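**Robot learns to stack bowls, mostly by being shown fewer of them**

The standard recipe for teaching a robot arm a kitchen chore is to have a person do the chore a great many times and then feed the arm the lot. A group at the Nosavance lab has spent the winter testing what happens when you throw most of the lot away, and the answer, posted in April, is that the arm gets better at nesting bowls.

The project, called Balteo, started with 1,000 demonstrations of one bowl being put inside another. People carried a hand-held gripper with a camera on it through apartments and offices and moved tableware about until they were told they could stop. The plan was to train on everything. Fedir Demchenko, who ran the training, did that first, and the resulting policy had a habit of bringing a bowl to within a finger's width of its target and staying there, thinking.

Demchenko blamed the people. When you nest a bowl for the fortieth time in an afternoon you begin to dawdle over it, adjust your grip, change your mind about the angle and come at it again. The policy had faithfully learned all of this. It could hesitate like a tired graduate student, which is not a skill the lab was short of.

So the group wrote a filter. It scores each demonstration on 3 things: how long the gripper lingers near the target, how often it reverses direction, and how much the bowl turns after the final approach has begun. Demonstrations with poor scores are dropped whole. Trimming out just the slow parts was tried and abandoned, as the arm then learned to teleport, or at least to attempt it.

With the filter set at its strictest, 48 demonstrations survived. The policy trained on those nested more bowls on the lab's test shelf than the one trained on the full set, and it did so without the long pause. The paper gives the comparison for three kinds of bowl and is frank that the deep ones went worst under both methods. Shallow bowls are forgiving. A deep bowl with a narrow opening punishes a few millimeters of error by climbing up the rim and sitting there at a slant.

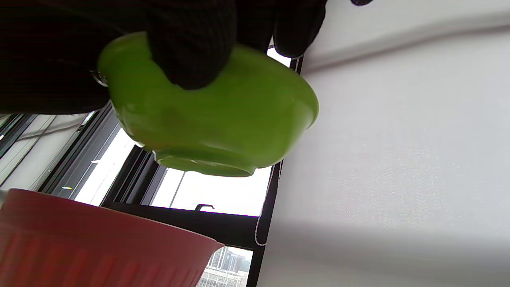

What the filter can't do is tell a bad hesitation from a useful one. A person who slows down over an awkward rim may be doing exactly what the arm should copy, and those demonstrations went in the bin with the rest. The authors suspect this explains the deep bowls. They have a second version in progress that allows extra time when the opening is small, and Demchenko describes its early results as "confusing, but in a new way."

There is also the matter of variety. Cut a collection that hard and you lose rooms, lighting and whole categories of dish along with the dithering. The group checked this by moving the arm to a different bench beside a bright window, where the small-set policy lost a good part of its lead. An in-between setting of the filter held up better there, and that's the one the paper recommends, in a sentence on the second-to-last page that a reader in a hurry will miss.

A team at Grønli has asked for the scoring code to try on cups, which have handles and therefore opinions. The Ivinen group, which collects demonstrations on a much larger scale, was less charmed by the suggestion that most of them could go, and wants to see the result repeated on a task with more than one step before deleting anything.

The code is to be released with the final version of the paper. So are all the rejected demonstrations, for anyone who would like to train a robot to dither.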